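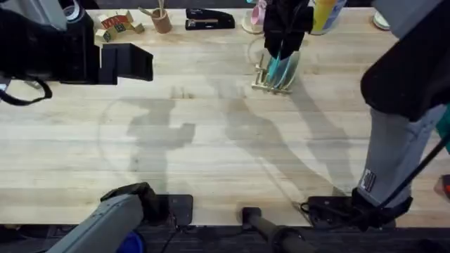

The long wooden tabletop, with both arms over it

From: Tamsin Cartwright
Date: June 23, 2025
Subject: Re: [smallgrants] Honar second round – did anyone get the budget form to add up?

Hi Bořivoj and all,

Sorry for the slow reply, I've been marking. Yes, we went through exactly this with the Honar form and it nearly finished me off! The trouble is the overheads box on page 2. It wants a percentage, but if you type the percent sign it quietly drops the whole line, and then your total comes out short and the thing won't let you submit. Take the sign out, save, close the form and open it again. Ours was fine after that.

On 23 June Bořivoj Jireš wrote:
> Has anybody here applied to Honar for the seed corn money? Our total
> is 773 euros lower than it should be and I cannot find where it has
> gone. I have checked the salaries line four times. Also, do they
> really want letters from every partner, or only from the lead? The
> guidance says one thing and the checklist says another. Our partner
> at Chiu is away until next week and I would prefer not to chase her.

I'd bet anything your 773 is the overheads. It would be about right for a project your size, wouldn't it?

As for the letters, we only sent the one from the lead and it went through, but that was the first round and they have rewritten the guidance in between (the checklist is still the old one, I think). I'd ask. The grants office at Honar is very nice on the phone and hopeless by email, so ring them in the morning. If they do want one from Chiu, two lines on headed paper will do. Ours from Rudum last time said little more than "we know about this and we're happy" and they took it.

One other thing while you're in there – the lay summary is 100 words, and they mean it. The box lets you paste in more and then chops the end off without a word. My co-applicant's lovely closing sentence about patients went missing that way and we only noticed when the reviewers' comments came back asking what the study was for.

Does anyone know if the Prarkulia travel fund is opening again this year? The page still has last year's deadline on it. We've got a PhD student with a poster accepted and I'd like to get her there without raiding the consumables. There were 20 awards last time, so it seemed worth a go, but I can't find a soul who has heard anything.

Bořivoj, shout if the form still won't behave and I'll send you our old spreadsheet. It's ugly but the sums are right.

Best,
Tamsin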